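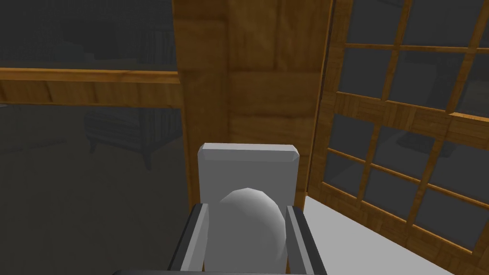 Efa Llewellyn
Technical Documentation Lead, Pollivus Home Air Products

Section 4. Replacing the Filter and Resetting the Filter Timer

This section applies to the Nikier portable room air cleaner. Owners of the larger Gitivham unit should consult the separate manual supplied with that product. The procedures were last reviewed on 12 October 2018.

CAUTION: Switch the unit off and unplug it from the wall outlet before opening the rear cover.
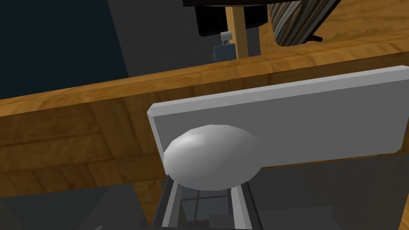

Reading time: 2 minutes

4.1 Removing the used filter

1. Turn the unit so that the rear cover faces you. Allow the fan to stop completely.
2. Press both cover tabs inward and lift the cover away.
3. Grasp the fabric strap and draw the filter straight out. Do not tilt it, as collected dust may fall into the fan housing.
4. Place the used filter in a plastic bag and seal the bag. It may be discarded with household trash.

NOTE: Persons with asthma or a dust allergy should wear a mask during this procedure or ask another adult to perform it.

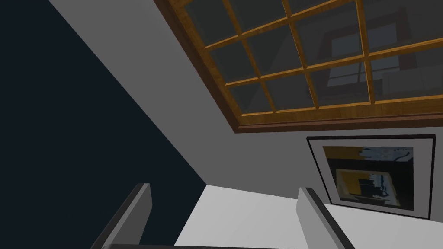
4.2 Installing the new filter

1. Remove all plastic wrapping from the new filter. The unit will run with the wrapping in place, but no air will be cleaned and the motor may overheat.
2. Wipe the filter chamber with a dry cloth. Do not use water, sprays or solvents.
3. Insert the filter with the arrow pointing toward the front grille.
4. Refit the cover, lower edge first, until both tabs click.
5. Plug in the unit and hold the Filter button until the light goes out -- the timer is now set to 90 days.

CAUTION: Never wash the filter. Moisture damages the filter material and may allow mold to grow.

4.3 Placement after service

Return the unit to a level floor and leave 50 centimeters of clear space on every side. Keep windows and outside doors closed while it is running, particularly from April onward if pollen is a concern.

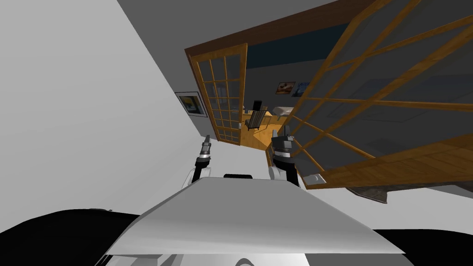

Where the unit serves a bedroom, run it on High before the room is occupied, then select Low for the night. If the filter light returns before the timer has run its course, repeat step 5 of 4.2. Should it return again, contact Senyo Quartey, Customer Service, at the address inside the back cover -- please have the serial number ready.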